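Broreo Set-up Guide
Section 5: Checking the simulated cell before the first plan

In this section you start the two-arm cell in the simulator, confirm the camera streams, and let Brurodeo make its first plan. It is necessary to finish Section 4 first. The Jalter perception node must already be installed on the same computer.

5.1 Starting the cell

1. Open a terminal and go to the Broreo workspace folder.
2. Start the simulator with the cell file that you saved in Section 4. Wait until the status line shows READY.
3. Start Jalter in a second terminal. If you start it before the simulator, it will wait for 300 seconds and then close itself.
4. In the viewer, open the Streams panel. Select the wrist stream of the first arm.

Note: The wrist stream is attached to the gripper, so the gripper housing always takes a part of the view. This part must be masked, otherwise Jalter can report the housing as an object on the table.

5. Press Mask, and draw the polygon along the outside of the housing and the fingers. Leave the opening between the finger pads outside of the mask. Jalter looks through this opening during the last part of the approach.

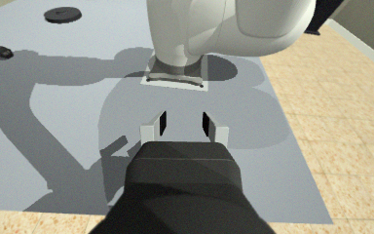
6. Move the arm to the second check position and look whether the mask still fits. The mask is fixed to the stream and does not follow the fingers. For this reason draw it with the fingers fully open.
7. Repeat for the other arm. Do not copy the mask file from one arm to the other, even when the grippers are the same model. The camera mounts can have a small difference in rotation.

Caution: After you change the stream resolution, all masks are deleted without a question. Save them first with File, Export Masks.

5.2 Shadows and the depth threshold

The cell file has shadows switched on. We recommend to keep them on. With a flat light the detection is easier, but the settings you find in this way will be too optimistic for a real table.

1. Open the Jalter settings and choose Table Plane.
2. Press Fit. The plane should be found in less than 2 seconds.
3. Set the minimum object height to 5 mm. A shadow has no height, so it will be removed at this step even if its edge is very clear in the color stream.
4. If a flat object such as a lid disappears from the list, lower the value one step at a time. Do not set it to zero.

Note: The arm bases also stand above the plane. They are taken out by the robot model and you do not need to mask them.

5.3 First plan with both arms

Before planning, change to the overview stream and send both arms to the raised position. The grippers should be empty and clear of everything on the table. Tall objects like the bottle and the kettle are the ones to check, also the kettle handle, which many collision models make too short.
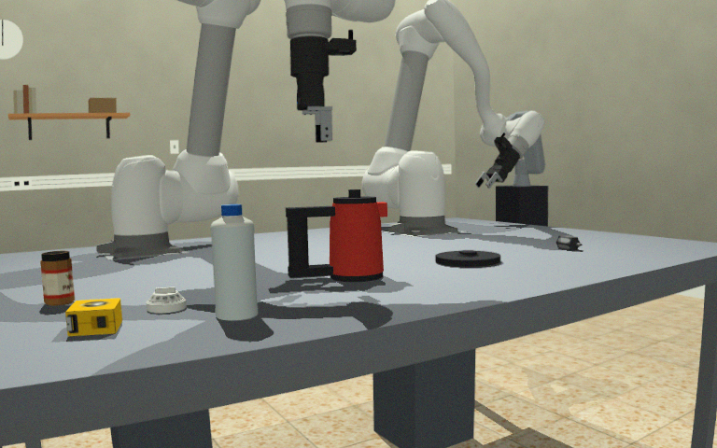
Sugawara, October 13, 2018

The steps below were revised on the date shown and replace the page from May. The older page used the command plan_single, which does not see the second arm as an obstacle.

1. In Brurodeo, choose New Plan and mark both arms as active.
2. Press Import Scene. The objects from Jalter appear as boxes or cylinders. Compare them with the overview stream. An object that is partly hidden by another one may get a box that is too small, and you can make it larger by hand.
3. Choose one object as the target. For the first test use one that has free space on all sides. Do not begin with the kettle.
4. Set the clearance to 100 mm between the arms. You can lower it later.
5. Press Plan. If the answer is NO PATH, look first at which arm was assigned. The assignment is made by distance only, and sometimes the nearer arm has the worse wrist angle.
6. Press Preview and let the motion run to the end before you press Execute.

Caution: Preview does not update the scene. If you move an object in the simulator while Preview is running, stop and import the scene again.

The finished plan is saved in the folder "plans" under the name of the target. How to join several plans into a sequence is explained in Section 6.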